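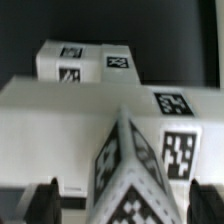
Marked blocks and a triangular prism as seen from the wrist camera, with the two gripper fingers at the lower corners.

Priterance

Print this article | E-mail this article

Priterance is a method for teaching a robot arm to handle and assemble simple solid shapes using a single small camera mounted at its wrist. It was developed by Aranka Magyar and Damián Maldonado, and it combines two sources of information that are usually kept apart: printed square markers fixed to the faces of each block, and a learned model that predicts how a block will shift when the fingers touch it. The name is also used, a little loosely, for the set of block-building tasks on which the method was first tested.

Background

A camera at the wrist gives a robot a wonderful view of whatever it is about to pick up, and a poor view of nearly everything else. The picture blurs when the arm moves. The fingers hide part of the work. As the hand closes in, an object can fill most of the view, and the edges that would help a program judge its position slide out of sight.

Many earlier systems got around this with extra cameras fixed above the table. That works well, but the cameras have to be lined up with one another and with the arm, and a bump to any of them can spoil the whole setup. Magyar had spent her graduate years realigning overhead cameras and wanted to know how far a robot could get without them. Her first attempts used markers alone. They were accurate when the arm stood still and unreliable when it moved, and the project might have ended there if Maldonado had not suggested treating each marker reading as a hint, to be weighed against what the robot already expected to see.

How it works

Each building block carries fiducial markers, which are flat black-and-white patterns that a computer can recognize and tell apart. A marker of known size, seen from an angle, appears squashed or skewed, and from the amount of skew a program can work out which way the face is turned and how far off it is. Putting markers on several faces means that a block can often still be identified when one of its patterns is hidden or too blurred to read.

The method keeps a running guess of where every block is and how it is turned. The guess comes with a measure of doubt. When a marker is read clearly, the doubt shrinks. When a marker is smeared by motion, the reading still counts, but for less. When nothing can be read at all, the learned model carries the guess forward from the motion of the arm alone, and the doubt is allowed to grow.

What makes Priterance so appealing is what it does with that doubt. If the guess becomes too uncertain for a safe grasp, the robot changes its plan and looks again, tilting the wrist or backing off a short way to bring another face into view. These "second looks" were not programmed as a fixed routine. They come out of the planner by itself, which picks whichever motion is expected to clear up the most doubt for the least travel. Watching the arm pause, lean to one side and then go straight in for a grasp is a real pleasure, and recordings of this behavior did a great deal to spread interest in the method.

The shapes

The test set is made up of cubes, long blocks and triangular prisms. Cubes are the easiest, with flat parallel sides that suit a two-fingered gripper. Long blocks are harder to track up close, when one of them may stretch across nearly the whole view. Prisms are the hardest and by far the most interesting. Their slanted faces give the fingers little to hold, so the robot has to learn to approach them from the right direction.

Results

The main trial covered 37 building tasks, each starting from a different arrangement of blocks. The full method failed on two of them. A version with the learned model switched off failed on six, most of them involving a prism. Benedetta Leone later repeated the trial with a different arm and a gripper of her own design, and three tasks failed, a very encouraging result for a method that had been tuned on other hardware.

Leone's report also made a useful practical point. Lighting mattered less than expected, but glare on glossy surfaces could wash out a marker completely, and she recommended matte prints wherever possible.

Limits and criticism

The clearest limit is the markers themselves. Everyday objects do not come with patterns on their sides, and Italo Sanna has argued that a method depending on them measures the quality of the markers as much as the skill of the robot. Magyar's reply was that the markers are there to make mistakes measurable, and that the learned model can be studied on its own once it has been trained. Both views have support, and the exchange is well worth reading in full.

A second limit is speed. Second looks take time, and on easy tasks they are sometimes wasted.

Later work

Raffaele Negri built on the method in Baledance, which removes the markers one face at a time during training so that the robot slowly learns to rely on the shape of the block. Early tests with cubes went well. Work on prisms is continuing, with a new round of trials planned for December.

See also: Baledance; Fiducial marker; Wrist-mounted camera

Last updated: 22nd September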